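Workshop notebook, cell 2 (the small two-arm cell)
April, begun 8:40, finished after lunch
Written by Régis Jacquet. Nawal Slaoui read it and added her remarks, they are marked NS.

Reason for the work: since the last service the right arm does not come back to the same place. Nawal noticed it first on the bucket side. When she sent the gripper to the stored point over the rim, it came too far toward the back wall, and the error was larger when the arm was stretched than when it was folded. The left arm is good. I wanted to know if the fault is in the elbow, in the base plate, or in the numbers that we typed.

State at the start. Both arms powered, software from Akpan in the version we had all winter, nothing updated. The log counter of the right arm showed 2686 cycles since the last time we opened the elbow. The left one has 3947 but it was never opened, so the two numbers do not mean the same thing and I ask everybody not to compare them in the table on the door.

First I did the checks which need no tools:

Base plate, right. I held the column in one hand with the power off and pushed it toward the back and toward me. There is a very small click. It is not in the joint, I feel it lower, between the plate and the rail.
Base plate, left. Same test, no click.
Elbow, right. Power on, holding position, I pushed lightly on the long link. It gives a little and comes back. For me this is normal for this size of servo.
Gripper, right. Opens and closes completely. The fingers meet straight.
Cables. The elbow cable on the right has a big loop to the outside. I moved the arm slowly by hand through its whole travel and the loop does not pull on the connector. Last month it did.

NS: the loop was made longer by me, please do not shorten it again with a tie. It looks untidy but the arm needs it when it goes to the far side.

Then I left the normal objects in the cell and ran the slow program, because an empty cell does not show the same error. With the bucket and the basket present the arm has to go high, over the rim, and come down again, and it is there that we lose the precision.
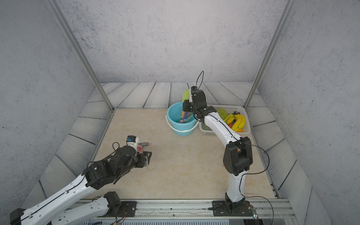

The slow program has four stops, and I waited at each one until the servos were quiet. At stops one and two the position agreed with the stored one. At stop three it was off by 2 mm toward the back. At stop four the same, 2 mm, same direction. I repeated everything after a pause for coffee and the result did not change. An error which is so constant comes more from the mechanics or from the zero than from the servo itself, at least this is my experience with the Priketti servos.

I took off the power and opened the four screws of the right base plate. Two were well tightened. The two at the back turned almost with the fingers. The T-nuts of these two were not quite turned in the slot, so they held only on a corner. It explains the click. I think it happened when we moved the plate sideways along the rail at the last service, and I was the one who tightened it, so the fault is mine.

What I did:

Took out all four screws and T-nuts and cleaned the slot with a dry brush. There was black dust inside, probably from the old rubber pad.
Put the T-nuts back, turned each one with a small screwdriver until I could see it across the slot, and only then put the screw.
Tightened in a cross, a little each time. I used the short key from the Soder set and not the long one. With the long one it is too easy to damage the head.
Drew a line with the white marker from the plate to the rail, at the left corner. If the line is broken one day, the plate has moved.

NS: I would like the same line on the left arm, even if it does not move.

Done at 11:15, the left has its line also.

After the plate was fixed I had to make the zero again. For those who never did it on this cell, I write the order, as the sheet on the wall is old and speaks about the previous rail.

Fold the right arm completely, by hand, power off. The elbow must be against its stop. Switch on the power and do not touch anything for the time of the servo test. In the service page choose the right arm only. If you choose both, the left will also lose its zero and you will have two arms to do. Press Store for base, shoulder and elbow. The wrist is stored apart, with the gripper closed. Then drive to the check point in front of the rail and look if the gripper is above the mark. If it is not above the mark, begin again, and do not correct it with the offset. We did this in the past and after some weeks nobody could understand the offset table.

For me the value of the elbow after the zero was 805 counts. It is written also on the label inside the cabinet door. The former label I removed.

The slow program was better at once. Stop three and stop four agree now with the stored position as well as I can measure with the steel rule. I did not use the dial gauge, Edik has the magnetic foot and it was not in the drawer.

Next was the camera on the left wrist. It is not part of the fault, but I had planned to look at it the same day. The small bracket under the module has one screw which likes to become loose, and then the view turns by a few degrees and every stored picking point seems wrong when in reality the arm is good. I held the module between two fingers and tried to turn it. It did not turn. I put a drop of the weak thread lock anyway. The cable from the module was a little bent near the plug, so I pushed it back in its guide.

NS: please write which thread lock. The strong one must not go on this bracket, the thread is in plastic.

It is the weak one, small purple bottle, top shelf. The strong one I moved to the other cabinet so that there is no mistake.

After lunch Nawal ran the normal speed program, with the garden tools and the bucket, to see if the plate stays quiet under real acceleration. I stood at the front rail with one finger on the right plate and felt for the click.

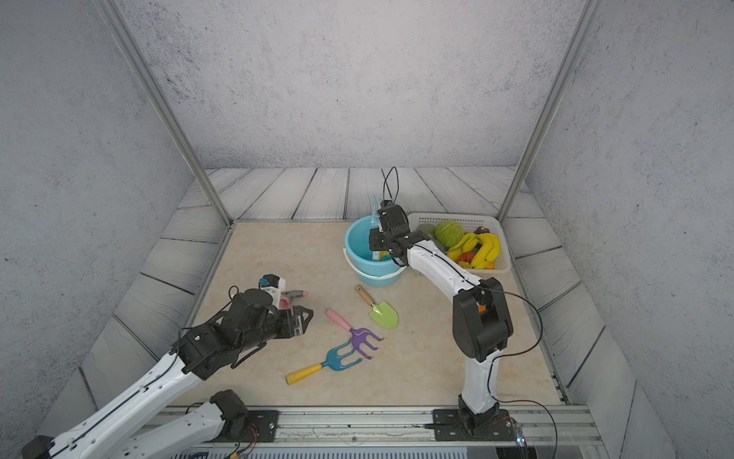 The normal speed test is always made with both arms powered, also when only one was repaired, because the rail is common and a fast movement of one arm can be felt at the foot of the other. I felt the vibration of the left arm through the rail, but no click from the plate. We kept to the objects which everybody here knows: the little trowel with the lime-green blade, the purple and the blue hand rakes, and for the left gripper the pliers with the pink handles. The rakes are the difficult ones for a test like this. The prongs are wider than the handle, and if the arm comes down beside its point even by a small amount, a prong can rest on the rim of the bucket and does not go in. With the trowel you can be wrong by more and you would not notice it. So if somebody wants to check the right arm quickly, I recommend a rake and not the trowel.

Result: Nawal ran the program until she was satisfied and she had no stop on error. The white line on the plate is not broken. I compared the elbow value again at the end and it was the same as in the morning after the zero. The elbow housing was warm to the hand, not hot.

One thing I do not like. When the right gripper hangs down in the bucket and the left arm comes forward at the same time, the wrist cable of the right makes a high loop over the gripper. At slow speed it is no problem. At normal speed the loop swings and I am afraid that one day it will touch the back wall and rub. I looked at the cable jacket with the lamp and found no mark. We could put a soft guide on the last link, but then there is more weight at the end of the arm and the zero must be made again. I leave it for now.

NS: I prefer to slow down this one movement in the program and not to add a guide. I can do it without stopping the cell for long.

Agreed. Nawal changes the speed of the move into the bucket, and I look at the jacket again at the next service.

Other small things, so they are not forgotten:

The thin colored wires at the base of the left arm should get a sleeve. They lie free in front of the rail and when I clean I catch them with the cloth. I have sleeve of the right size, I only need an hour with the power off.

The basket must stand always at the same place, to the right of the bucket. Two times this month I found it pushed toward the rail, and then the right elbow comes very near to it in stop two. I put a small piece of tape under the back corner.

Spare T-nuts: the bag is almost finished. I took the last good ones for the back screws and kept the old ones in a cup with the label "bad". Please do not use them, also not for the panels.

The sheet on the wall I will write again with the new order for the zero. Until then the order in this entry is the valid one.

To order: T-nuts for the rail, one bag. White marker, fine. A second short key, because we have only one and it travels.

To check next time: click at the right plate, white lines on both plates, jacket of the wrist cable, elbow value against the label.

Cell given back to normal use at 14:30. R.J.

NS: read, and speed changed in the program. Old version saved under the same name with "before" at the end.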